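Bubble wrap, tape and the packing table: an interview with the packing lead at Indlow

Indlow repairs and recalibrates small bench instruments and sends them back to their owners by ordinary parcel carrier. The firm ships from one room on the ground floor of its Retby site. The packing lead has run that room for eight years and wrote the packing sheet that every parcel is checked against. We spoke in April, mostly on the subject of cushioning, and she asked to be quoted by role only.

Her first point concerned the table. "People ask what wrap I buy, and I tell them to look at the surface first," she said. "If the top has grit on it, the grit goes into the wrap and the wrap rubs it into the item." The packing sheet begins with wiping down, and the step is signed for separately. She does not allow knives to be left on the top at any time. Cutting is done at a second bench, where the rolls are hung.

On the choice of wrap, she keeps two bubble sizes. The small bubble is used against the item and the large bubble fills the space between the wrapped item and the carton. "Large bubble straight on to a small part is a common mistake. The part sits between the bubbles, and then you have a hard corner resting on a single skin of film." She wraps with the bubbles facing inwards, and accepts that other packers do the opposite. Her reason is that the flat side slides more easily into a carton and takes tape better.

She was firm about reused material. Wrap that comes in with a customer's parcel is kept if it passes a hand check, and Indlow reuses a good deal of it. The check is done flat on the table, one sheet at a time. The packer opens the sheet, presses across it with the palm in rows and listens. "A sheet can look perfectly good and have a dead strip down the middle where somebody folded it hard. You find it with your hand. You won't find it by holding it up to the window."
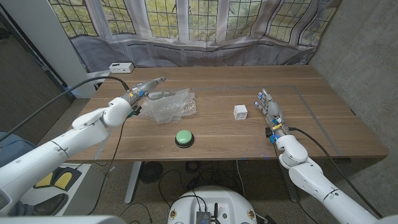
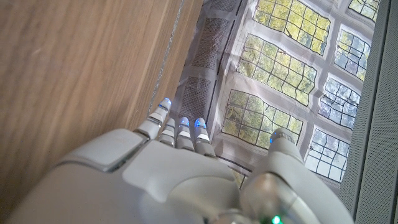

Creased wrap is the subject on which she gets the most questions from new packers. A crease does not by itself fail a sheet, she said, and most returned wrap arrives with creases. What matters is whether the bubbles along the fold still hold air. A crumpled clear sheet lying on a wood-grain top, as in the first picture, tells the packer very little until it has been opened out, because the folds catch the light and full bubbles and flat ones are hard to tell apart. "Flatten it, then judge it. If you judge it in a heap you will throw away good wrap or keep bad wrap, and both cost money." Sheets that fail are cut down and the sound parts are kept for void fill.

The amount of wrap per item is set by weight and by the fragility code on the repair ticket. Anything coded 5 or above gets a second full layer, taped separately from the first. The layers are taped separately so that the outer one can be taken off for inspection and put back. Before this rule came in, she said, a parcel opened for a late paperwork check was often closed again with half its cushioning torn.

Tape is kept to a minimum. She specifies two short strips per layer, each with one end folded under to make a tab. "The customer should be able to open it without a blade. Every scratched housing we had back in my first year was scratched by the person unpacking it." She also marks out areas on her own table with tape, so that wrapped and unwrapped items do not get mixed. She has tried paint and printed mats for this and went back to tape because the layout changes with the size of the work.

Small items are handled differently. Anything that can be closed in the palm goes into an inner box first and is wrapped afterwards. Loose cubes, knobs and feet are never rolled up in the same sheet as the instrument they belong to. "They migrate. You roll it tight, it goes in a van, and the small part works its way to the end of the roll and out." The inner box carries the ticket number on two faces.

We asked about suppliers. Indlow has bought its rolls from Levent for some time, and its cartons from Jatoi. She had no complaint about either, apart from the carton sizes. Jatoi's standard range leaves a gap between the small and medium boxes, and 11 of the instruments on her list fall into it. Those go out in the medium carton with extra fill, and she would prefer a closer fit. An oversized carton uses more large bubble and is more likely to be crushed at the corners when stacked.

On paper cushioning, she was cautious. Indlow ran it on a limited set of parcels and found it sound for heavier items with flat sides. For irregular shapes, the paper settled and left space at the top of the carton. She intends to try it again with a heavier grade. Wrap will stay in use for the coded items in the meantime.

Her last remarks were about storage. Rolls are hung on a bar, never stood on end, and are kept away from the radiator. Reused sheets are laid flat on a shelf with the bubble side up and nothing placed on top of them. The shelf is cleared when the stack reaches the second bracket, and anything left over goes to the bench for cutting down.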